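Ticket 3861 – Table top, meeting room, Revport
Opened: July 1, 2021
Category: Furniture / surface care
Status: Monitoring
Related: 3893 (same table model, Simard office)

Reported fault
Pale haze on the table top after cleaning. Surface feels slightly tacky under the forearm. Users report paper sticking.

Checks
Cleaning record shows Puritz spray polish in use every week from March. Previous product was plain soap solution. No heat marks, no lifting of the finish. Haze shifts with viewing angle, so part of it is reflection from the window. The tacky feel does not shift – treated as polish build-up.

Action
1. Polish withdrawn from the room.
2. Soap solution, 200 ml in a bucket of warm water. Cloth wrung out hard, wiped with the grain.
3. Second pass with clean water, then dried by hand.
4. Step 2 repeated at the window end.

Daltetti, who supplied the table, confirm that no wax or silicone product should be used on this finish.
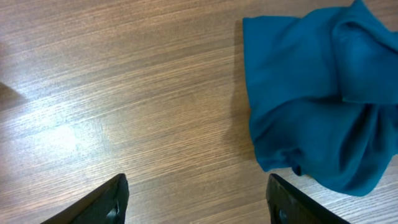 Can a scouring pad be used if the residue will not shift?
Use a soft cloth only. A pad will scratch the finish, and scratches are not covered by the Daltetti guarantee.

Next step
Touch test after one week. If still tacky, repeat steps 2 and 3 and update 3893 with the result.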